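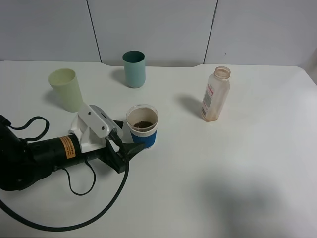

A customer in Clullville wrote to us in August to say that the trouble with most kitchen cups is that they get bought for one job and end up doing six, and that hers had been used that week for measuring out coffee, rinsing paintbrushes, holding the teaspoons and catching a spider, and could we please make one that didn't mind. We have thought about that letter a good deal in the months since, and we are very pleased to say that the new Vestness cups are, in large part, our reply to it.

26 December 2018

KOUBEK BRINGS EVERYDAY VESTNESS CUPS TO CLULLVILLE AND TIRNBRIDGE

Koubek, the kitchen and tableware maker, will begin selling its Vestness range of everyday cups in its own two shops, at Clullville and Tirnbridge, early in the new year. The range is made up of tall and short cups in soft, quiet colours, among them a pale yellow-green and a muted teal-green, along with a short cup that has a clear rim and a blue sleeve edged in white round the lower part. They are meant to be used at any hour of the day and for more or less anything a household cares to put in them, from the morning's orange juice to the dry goods that never quite fit back into the packet.

The range has been a long time on the way. Koubek has been making things for the kitchen for a good many years, mostly jugs, mixing bowls and storage jars, and customers have asked for cups at fairly regular intervals for as long as anybody in the Clullville shop can remember. We made a small batch of cups once before, and they sold well enough, but they were rather heavy and they did not sit comfortably on a draining rack, and after a while we quietly stopped. This time we wanted to go about it more slowly, and to ask people first.

So over the summer we lent trial cups to 79 households in and around Clullville and Tirnbridge and asked them to keep a short diary. We did not ask for anything grand, only a line or two at the end of the day about what the cups had been used for and where they had been left. Some households filled in a single page and some sent back whole exercise books, with drawings, and by the end we had 2327 entries to read through, which took us several very enjoyable weeks and rather a lot of biscuits.

What came back was a lovely picture of how people really get along in their kitchens. Drinks were there, of course, but so were rice, birdseed, buttons, lentils put out to soak, the last of the flour, and any number of small cuttings from the garden waiting for roots. Coffee came up again and again. A great many people, it seems, like to spoon out their ground coffee the night before and leave it standing in a cup beside the kettle, ready for the morning -- and several asked for a cup that was short and wide enough at the top for a spoon to go in without knocking the coffee all over the worktop. The shorter Vestness cup owes its shape to those entries.

The colours came out of the diaries too, in a roundabout way. We had sent out the trial cups in plain white, and in one house after another we read that somebody had picked up the wrong one. A Tirnbridge household solved this with rubber bands and another with nail varnish. Both worked, and we admired them, but it seemed kinder to offer cups that could be told apart at a glance by somebody who has only just got out of bed. We have kept the shades gentle so that they will sit happily next to whatever is already in the cupboard, and there is no need to buy a matching set unless you would like to. All the cups are sold singly for that reason, and they always will be.

The sleeve is the part we expect to be asked about most. It gives the hand something to hold, and it comes off for washing, with a little wriggle, and goes back on the same way. We would ask customers to let both parts dry before putting them together again. Spare sleeves will be kept behind the counter in both shops, and if yours is lost down the back of the cooker, please do just come in and ask.

For the opening weeks Koubek has made 2600 cups, to be shared between the two shops, and more will follow in the spring. The Tirnbridge shop has cleared its long front table for them, moving the mixing bowls to the shelves by the door (regular customers, please note, they have not gone away!). In Clullville the cups will be on the ground floor next to the storage jars, and there will be a kettle on and coffee to be had during opening hours through the first week, served in the cups themselves, so that anyone who is curious can see how one feels in the hand before deciding.

We will also be putting out a selection of the diary pages for people to read, with the permission of those who wrote them. More than 100 pages have been chosen, and they will hang on the staircase wall in Clullville until the end of the spring before going over to Tirnbridge. They include the brass-cleaning afternoon, the argument about the toothbrushes, and a very thorough account of a child's attempt to grow a peach from its stone. If you took part in the trial and find that yours is not up, please don't be disappointed; there simply was not the wall for all of them, and every one was read.

Households that lent us their time are invited to call at either shop and pick out a cup in the colour they like best, with our thanks. There is no form to fill in. Just give the name you put on the front of your diary and the shop will have you on its list. Trial cups may be kept, or brought back to us if you are short of cupboard room, and any that come back will be passed on to local playgroups for paint and sand and water.

Koubek would like to go on hearing about how the cups are used, and there will be a box for notes on both counters. Work has already started on a lid, after a large number of requests, and we hope to have something to show by next August.

ABOUT KOUBEK

Koubek makes jugs, bowls, jars and now cups for everyday kitchens, and sells them from its shops in Clullville and Tirnbridge. Vestness is its range of everyday cups.

NOTES FOR EDITORS

Sample cups can be lent for review on request to the Clullville shop. Please say which colour you would prefer, and whether you would like the tall or the short. Members of the press are welcome to read the diary pages on the staircase at any time the shop is open, and may quote from them so long as the households are not named.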